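Gripper comparison, progress report for March
Prepared for the Mukano small projects fund

Hello again, and thanks for being patient with the slightly late report. The short version is that both grippers are now mounted, calibrated and running the same tasks, and we have numbers for one of them that I'm happy to stand behind. The other one I'd like another month on. Longer version follows, and I'll try to keep the grumbling to a minimum.

As a reminder, the grant pays for a side by side trial of two grippers on the same arm. One is the Gulbridge two-finger parallel gripper with the soft pads, and the other is the Fillthorpe three-finger adaptive one, which costs a good deal more and takes up a lot more room at the wrist. The question you asked us to answer is whether the extra finger earns its keep on household objects, especially clear and slippery ones.

Where we are with the Gulbridge: done, pretty much. We finished all 600 planned grasps on the core object set. It dropped or missed 16 of them, nearly all on objects that were lying down when the attempt started. It's a simple thing and it behaves like one. The pads wear faster than I'd like, though, and I've added a spare set to the parts order (it fits in the existing budget line, so no change request needed).

Where we are with the Fillthorpe: 343 grasps in, so a bit past halfway. I don't want to quote a success rate yet. We changed the finger closing speed partway through, and the runs before the change really shouldn't be lumped in with the runs after it. My plan is to redo the early ones at the new speed. It's a nuisance, but I'd sooner lose a week than hand you a number I have to take back later.
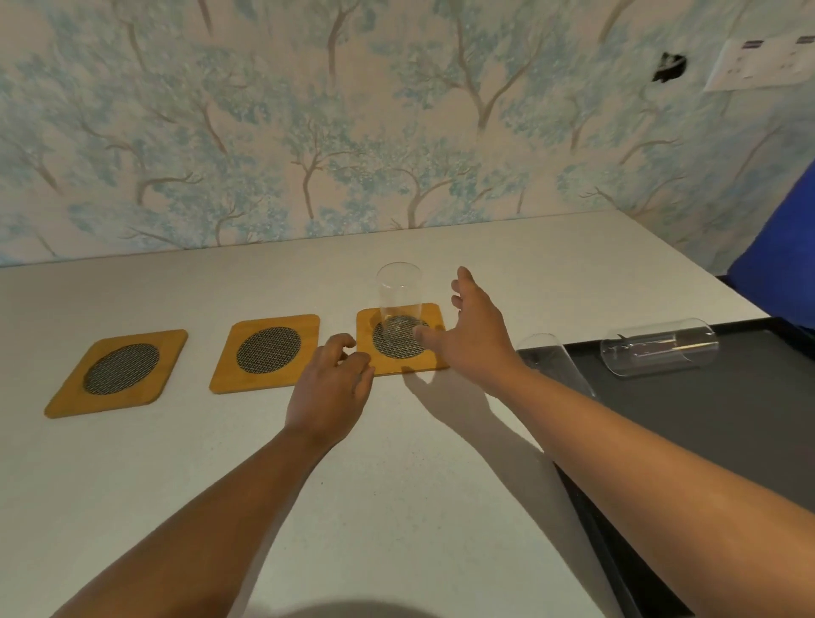 The human demonstrations have been the nicest surprise of this quarter. We record a person doing each task by hand, from a head camera, and use those recordings to set the approach angles and the order of moves for both grippers. The coaster task is the one I keep going back to. You have one glass standing on its coaster, two more lying on their sides on the gray tray, and two coasters still empty, and a person barely has to think about any of it. For a gripper, the standing glass and the tipped ones are close to being separate problems, so from now on I'm scoring them separately. Clear glass is also rough on the depth camera, and the dark mesh in the coasters showing through doesn't do the depth map any favors either. I'd like to keep this task in the set for exactly that reason, even though it drags everybody's scores down.

On the controller side, we moved both grippers over to the Athanasiadis controller so that the timing is the same for each. That took longer than I'd budgeted. The Fillthorpe driver kept timing out on the first command after power-up, and the fix was a two-second wait in the startup script. I spent most of an afternoon finding that, and I'm still a little sore about it!

Money: we've spent $3,746 so far this quarter, mostly on the adapter plates, the replacement wrist cable and the new mounting bracket for the depth camera. That's under plan. The only thing I can see pushing it up is a second depth camera, and I won't ask for one until I've tried moving the one we have – a lower side view may get us better edges on the glasses for free.

Next up:
Redo the early Fillthorpe runs at the new closing speed.
Finish the remaining core set grasps.
Split the coaster task into standing and tipped, and rescore the Gulbridge runs to match.
Try the lower camera position.
Swap pads on the Gulbridge and repeat a small batch, to see how much the wear was costing us.

One thing I could use from you: a yes or no on whether wet objects are in scope. The original proposal mentions them once and the task list doesn't mention them at all. I'm fine either way, but if it's a yes, I'd want to start on it before the arm goes back for its service.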